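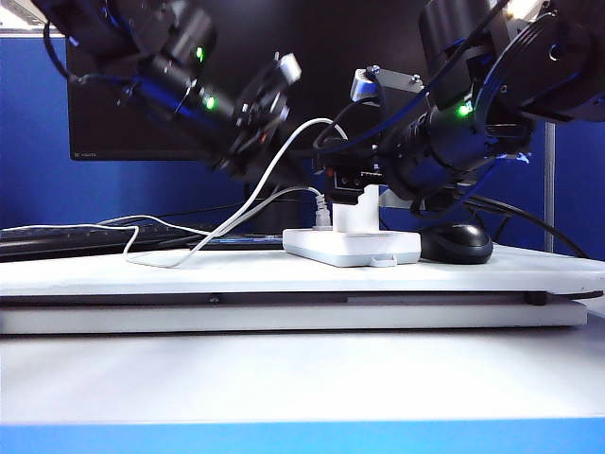

Two arms over the white table.

The river came over the lower road in Hindale on a Tuesday, a little before five in the morning. I know the time because Ladan Taheri from two doors down rang my bell and kept ringing it until I came out. Her car was parked at the bottom of the street and the water was already up to the hubcaps. Mine was further up and I had another hour, it looked like, so I helped her push hers first.

We'd had four days of rain by then. The gauge at the bridge read 251 centimeters when I went to bed, and the town starts to worry at 270. By breakfast it was at 378. I had never seen it above 300 in the nine years I've lived here. People who've been here longer talk about a flood in the nineties that reached the church steps, but there was no gauge then, so it's hard to compare.

I moved the car up to the supermarket lot, which is where everyone moves their cars. By six it was full and people were parking on the grass verge along the Zelmont road. The police came by once and didn't ticket anyone. Then I walked home the long way, over the footbridge, since the underpass was gone.

My apartment is on the second floor, so I was never going to get water inside. The basement was another matter. Each of us has a storage cage down there and I had most of mine up on pallets after a small leak a couple of years ago. The pallets floated. I hadn't thought of that. Two boxes of winter clothes, a suitcase and a box fan were lying in brown water by the time I got down the stairs, and I left them there because the lights were still on and the breaker box is on the same wall as the cages. Otakar Holub, who lives on the ground floor, had already called the power company. They cut our building at seven and didn't turn it back on until the next evening.

Otakar had it worst. He'd stacked sandbags at the front door and they held pretty well, but the water came up through the shower drain. He got his rugs and the lower bookshelf upstairs to my place, and we put his fridge on cinder blocks. He ended up with just enough water to cover his shoes, and it stayed for most of a day. He slept on my couch for three nights. The floor in the bedroom has lifted and will have to come out.

What worked and what didn't, for anyone who has just moved to this side of town:

The town's text alerts were late. The first one I got said to prepare for possible flooding on the lower road, and it arrived when I was standing on the lower road in boots. The neighborhood group was much faster. Irfan Memon was posting photos of the bridge gauge every half hour through the night, and that's what most of us went by. If you aren't in the group, ask anyone on the street to add you.

The bus company ran the 15 as far as the school and turned it around there. That wasn't on their website, but the drivers told people. If you need to get to the train station during high water, walk up to the school and take it from there. The station itself stayed open the whole time.

Tap water was fine on our street. Across the river they were told to boil it for three days. I filled the bathtub anyway and used it for flushing.
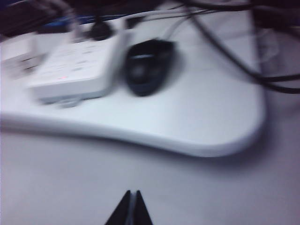

The cleanup

The water went down faster than it came up. By Thursday you could see the road again under a layer of mud, gray and slick and with a smell like an old fish tank. It's heavier than it looks. A shovel works while it's wet. Once it dries you need a scraper, so start early even if you're tired.

Soltani, the hardware store on the square, opened at six and sold out of pumps before I got there. They had a list going for rentals. I put my name down and got one the following afternoon, shared with the building next door. It ran for five hours and we took turns watching the hose, which kept trying to climb out of the storm drain.

Rosaura Huaranga from the bakery came by with bread on both days and wouldn't take money for it. Her own cellar had flooded too, but the ovens are at street level and she was back to baking on Friday.

The town put dumpsters out at three corners. They filled in a morning. After that people just made piles on the sidewalk, and it was over a week before ours was picked up. Take photos of everything before it goes on the pile. Minoru Honda works in insurance and went up and down the street telling people this, and I'm glad he did. My renter's policy is with Trekia and the adjuster wanted a picture of each item plus one showing the water line on the wall. I had them. Ladan had thrown out her washing machine on the first day without a photo and is still going back and forth with her company about it.

I got paid for the suitcase and the clothes. The fan they turned down because I couldn't show when I bought it. I dried it out and it won't start, so that went on the pile too.

The gauge is back under two meters now. There's more rain forecast for the weekend, though less of it, and the ground is still soaked. I've moved what's left of my storage up to the hall closet and the car is staying at the top of the street until spring. Otakar is having the floor looked at next week and then he has to decide on tile or wood. I told him tile.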